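About Flokus

Flokus is a small tropical fruit farm and mail-order nursery on the wet side of Vistside. We grow jackfruit, soursop, sapodilla, mamey, lychee and a fair amount of starfruit we didn't plan on. We sell fruit from the gate when there is fruit, and young trees most of the year.

We should say up front that we are suspicious of most of what gets written about growing tropical fruit at home, including a few things we wrote ourselves when we were starting out. If you came here from one of those videos where a pineapple top turns into dinner, you may find this page a bit of a letdown.

How we got the place

The farm used to be the Hepburn block, and a lot of the neighbors still call it that. It was sold to us as "established orchard." Established meant 443 trees, most of them unlabeled, many of them planted too close to each other and a good number of them grafted onto who knows what. The listing said they were all bearing. We have now been here 17 years and there is one mamey near the bottom fence that has yet to give us a single fruit. We keep it for the shade.

We kept the trees that earned their spot and took out the ones that didn't. What replaced them came from our own grafting, and that is how the nursery side started. We had too many trees in pots and people kept asking.

What we sell, and what we won't tell you

Every tree we ship is grafted or air-layered and has spent at least one full winter outdoors here. We will tell you what the parent tree is like: how it tastes to us, how much it drops in wind, how badly the squirrels want it. We won't tell you how many years until you get fruit. Other nurseries print a number on the tag. We'd love to know where they get it, given that we can't get the same number out of two trees standing in the same row.

We also don't use the words "cold hardy" in the catalog. A soursop that lived through one mild January in somebody's courtyard isn't hardy. It had a nice January.

About "superfruit"

We get asked to carry soursop leaf tea, soursop capsules and so on. No. It's a good fruit with a lot of seeds in it. Eat it cold with a spoon. If you have a medical question, we're the wrong people, and so is anybody else selling trees.

The same goes for the tonics. A few years back we ran a trial of a seaweed-and-minerals soil drench called Stisotico that several growers in the area swore by. We treated 200 potted lychees and left another bench alone. By the end of the season we couldn't pick the treated bench from the other one, and we had labels to help us. The growers who swore by it still do. Maybe their soil needs something ours doesn't. Our trees get mulch, water and chicken manure, and we'd rather spend the money on fencing.

Visiting

The gate stand is open from 8 in the morning until we sell out, which in lychee season can be before 10. Please don't call to ask us to hold fruit. There is no phone at the stand. Tastings happen in the packing shed when something is ripe enough to be worth cutting, and we do not know more than a few days ahead what that will be. Anyone who promises you a ripe mamey on a set date has never waited on one.

Jackfruit is sold by the pound, whole or in halves. Oil your knife and your hands first. The sap does not care what kind of soap you own.

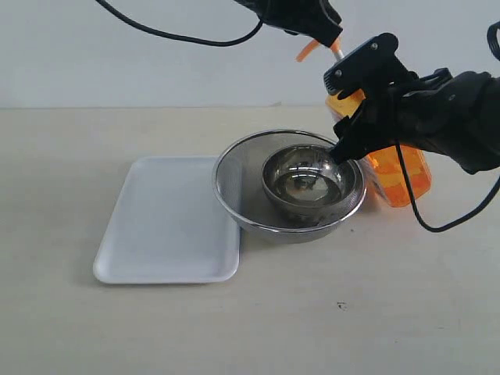
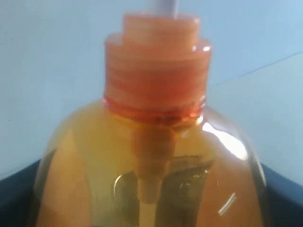 Orders and shipping

Trees go out from April until the heat makes it unkind, then again in fall. The minimum order is $30, not counting freight. We ship bare pots with the soil wrapped, and we don't ship to places where we think the tree will die, even if you offer to sign something. People have offered.

If a tree arrives broken, send us a picture within a day of getting it and we'll replace it or give you your money back. If it dies the following winter, we're sorry to hear it, but we'd want to know where you planted it before we took the blame. Usually it turns out to be standing water. Dig a hole, fill it from the hose and go look at it the next morning before you order anything from us.

The current tree list is on the Availability page. It is correct as of whenever we last walked the benches.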